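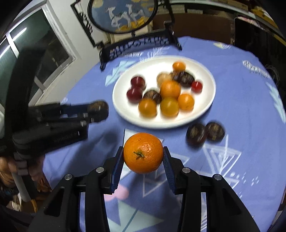 Results are in for the two-gripper sorting task, for those of you who asked after the last call. Short version: the policy trained on hand-held gripper data alone now gets through the fruit plate task 15 times out of 20 on the Zein arms, with no teleoperated data in the mix. Before the change to how we handle grip width it was 11 out of 20 on the same layouts. The demonstrations look like the one at the top, with the orange pinched between the two ridged blue pads and the second gripper coming in from the left holding a smaller dark fruit, and it was that difference in size between the two hands that pointed us at the problem.

The old pipeline recorded finger opening and scaled it to 0–1 per gripper, then the policy predicted that number directly. This works when everything on the table is close to the same size. With mandarins and passion fruit on one table it does badly, and the failures have a pattern. The policy picks a width somewhere between the two, so it squeezes the large fruit too hard and closes short on the small one. We saw both in the logs from Podcombe.

The new version predicts two things: a target width and a closing flag. While the flag is off, the arm tracks width as before. When it goes on, the controller closes at a fixed slow speed until the motor current passes a threshold, then holds. The flag labels come from the demonstrations for free. We mark the point where the finger opening stops shrinking and stays flat for 15 samples, then go back to the start of that closing motion. A few labels were wrong where the person paused halfway, and I fixed those by hand.

Training set was 1,000 demonstrations, both hands, same set for both versions. Nothing else changed. Same image encoder, same action chunk length, same learning rate schedule.

To the question that was asked:

> On the Grarnau list we were told that hand-held data
> falls apart once you have two grippers, because the
> relative pose between the hands drifts. Did you see
> that? We tried it here with the Atiletti tracker and
> the left hand was off by enough to miss the plate
> edge by the end of a long recording. Also, are you
> giving the policy both wrist views or only the one
> for the hand that is moving?

Yes, we saw drift, mostly in the longer recordings. What helped was mapping the table once at the start of a session and having both grippers localize against that same map, so neither one builds its own. A patterned tablecloth does a lot of the work. On a plain white table the tracker lost the left gripper often enough that I threw most of that session out. If your table is plain, try a printed cloth before you touch the tracker settings.

On the views, both policies get both wrist cameras at every step. I did try masking the view of the idle hand and it was worse, at 8 out of 20. The likely reason is that each camera often sees the other gripper, and the policy uses that to keep the hands apart. I have not tested this properly, so please don't quote it as a finding.

Of the five failures left in the new version, three are the left arm knocking a neighboring fruit while reaching in. One is a plum that rolled after release. The last is a false closing flag in mid-air, and the arm then carried on through the whole motion with nothing in its fingers. A check on final width would catch that one and I will add it this month.

Some limits. All 20 trials were on one table under one set of lights. The layouts were fixed in advance and shared between versions, but I was the one resetting the fruit, so small differences are possible. The current threshold was tuned by hand on a mandarin and then left alone. I did not try anything softer than a ripe plum, and I would not trust the threshold on a berry.

The label script is in the usual repository under tools. It expects width in millimeters, so convert first if you are still storing the scaled values. The old loader will read the new files without complaint and ignore the flag — check your config if your numbers look the same as before.

If anyone has two-hand recordings with a wide range of object sizes, I would like to run the labeling on them. Raw width logs are enough, I don't need the video.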